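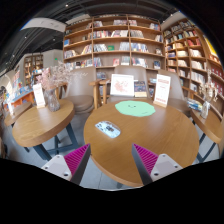
Who chairs peace talks when neither side trusts the neighbours? Usually a small outside body that both can live with, and in the Drokberg valley dispute that has meant the Gilani Forum, a mediation office with a rented floor and a short payroll.

Print this article | E-mail to a friend
Shares 84 | Comments 40

Jun 30, 2026

The dispute is over grazing and water. Has been since 2000, when the old district line was redrawn and the upper springs ended up on the Vamura side. Two winters of roadblocks. A burned pump house. Then a ceasefire, badly typed, which both town councils signed and neither published.

What the Forum inherited was a paper with 679 words in it and four different meanings for "access". Drokberg read it as the right to draw water. Vamura read it as the right to visit the springs and look at them. I have seen both translations and they are both fair, more or less.

So the mediators started with the words. Slow going. Whole mornings on a verb. The herders who had come down from the high farms sat at the back and were cross, and said so at lunch. Twice the Vamura side walked out over the map, which had the wrong spelling of the river on it, and twice they came back after the weekend with no explanation given or asked for.
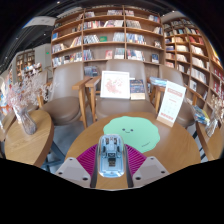

Vol. 12, No. 5 | p. 31

The May round went better. Partly the weather, an early wet spring and full troughs, so the water question lost some heat. Partly the rule change: delegates now speak to the chair and not to eachother, and written proposals go in the night before.

There are critics. One school of thought, strong in the Drokberg papers, says an outside chair just freezes things. Everyone gets used to talks. Salaries depend on talks. The Forum's reply is that frozen beats burning, and that the Brumix crossing has been open to lorries without a break since the autumn. Drivers I spoke to at the crossing cared about the queue and the price of diesel. Fair enough.

Not settled: who pays for the new pump house, who holds the key, what happens in a dry year. The last one is the big one. The draft has a clause on it, a single sentance, with brackets round most of the nouns. Brackets mean not agreed.

I asked both delegations what a dry year would look like. Drokberg sent me a rainfall table. Vamura sent me a different rainfall table.

The next round is set for the autumn, in the school hall at Brumix, if the roof is finished.

Contact us | Copyright 2026, all rights reserved | Back to top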